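Alton students teach a gripper to tidy up, one charger at a time

6/1/18

By Vittoria Bortolotti

The pitch for the Alton robotics club's spring project fits on an index card: show a machine enough examples of a person putting things away, and the machine will learn to put things away. The club has spent the term on the first half of that sentence. The second half is due in November.

Sixteen students signed up. They work in pairs at a white table in the open office that Iltwood, a local software firm, lets them use after classes. Each student holds a gripper by hand, picks up a small item, moves it to where it belongs and lets go. A camera on the gripper records the whole thing. One pick is one recording, and the club wants 2,000 of them before it trains anything.

As of this week it has fewer than half. Fedir Harasym, who runs the club, puts that down to exams. He also says the early recordings had to be thrown out because students were moving too fast, and that the pace has been better since he started making them watch their own work.

"They think they're being careful," he said. "Then they see it played back."

The item of the term is the charger. Pens were dropped from the plan in the first weeks for rolling away, and paper cups were getting crushed. Chargers stay where they are put, and an office has plenty of them. They also come with cables, and a cable goes wherever it likes.

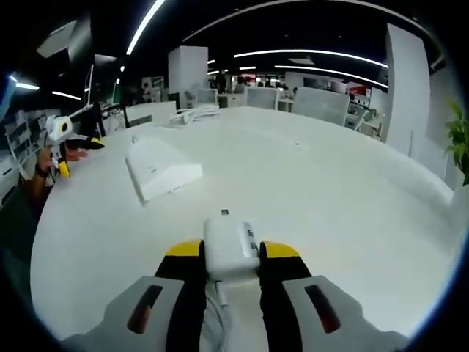

Osaze Bako is less sure the chargers were a good choice. A robot that can lift an adapter has learned very little about offices, in Bako's view, and the club would do better to collect fewer recordings of more kinds of things. Bako raised this at the last open evening and was told the list of objects would be widened later. No date was given.

It is a fair complaint. Plenty of school projects promise a robot and deliver a folder of files, and this one has not yet shown a robot doing anything at all. The arm the students hope to use is on order from Rendilero, and until it arrives there is no way to know whether the recordings are any good. Harasym agrees that this is backward. He says the other order would have meant a term of waiting for a delivery.

The students seem to mind less than the adults do. Melaniia Symonenko has made 37 recordings in a single session, which is the club record, and says the trick is to stop thinking about your wrist. She would like to see the charger part finished. Her partner, Olesia Maksymiv, keeps the log and marks each pick as clean, messy or failed. The failed ones are kept too — Harasym thinks the machine may learn something from them, though he could not say what.

There is some competition in it. A club in Kravets is working on a similar job with folded towels, and the two groups plan to meet in November for a head-to-head. Each team will get 4 tries at clearing a table without help. Anything that ends up in the right place counts for a point, and anything on the floor loses one. The rules do not yet say what happens when a cable is half in the box and half out, and both clubs have asked.

Whether Alton will have something to enter is an open question. Training is supposed to take place over the summer, when most of the members are away and the office keeps shorter hours. Harasym's plan is to have two or three students come in and do the work on one computer. Asked what he would do if the arm could not pick up a single charger by the fall, he said they would write that down and show up anyway.

Parents who want to see the work can visit the next open evening, at the Iltwood office. Visitors may try a gripper, but their recordings will not be kept.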